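# Keeping a record for police when someone won't leave you alone

Updated 02/08/2019. Quick version, will tidy up later. 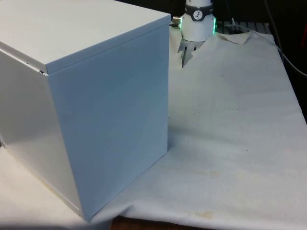 Start the log today. Not when it gets worse. Cheap notebook or a spreadsheet, doesn't matter, but pick one and stick to it.

## What goes in each entry

- date and time, as exact as you can
- where you were
- what was said or done, their words if you remember them
- who else saw it, plus a phone number
- how you felt after (yes, write it down, the court may ask)

Write it the same day. Don't go back and neaten old entries. Made a mistake? One line through it, initial it, carry on.

## Messages and calls

Don't delete anything. Even the gross ones. Screenshot with the number and time showing, then back it up somewhere they can't get at. Voicemails can expire so save thsoe first.

My own log got to 41 entries and the officer at Cledlow station only wanted the summary on day one. So do a summary. One page, oldest first, worst incidents marked with a star.

## Making the report

1. Ring the non-emergency line, or go to the counter. In danger right now? Call emergency, forget the paperwork.
2. Take copies. Keep the originals at home or with a friend.
3. Ask for the report number before you leave. Write it inside the cover.
4. Get the officer's name and how to reach them.
5. New incident, same report number. Every time.

Counter at Haston shuts at 4 most days, so go in the morning. Bring a support person if you want one, they can sit in.

## Protection orders

Separate from the police report. You can usually apply yourself at the court, Brultildale has a help desk on the ground floor. Bring the summary and ID. Rules differ depending where you live so check the local court site or ring legal aid frist.

Don't reply to the person, not even to say stop again. Log it and leave it.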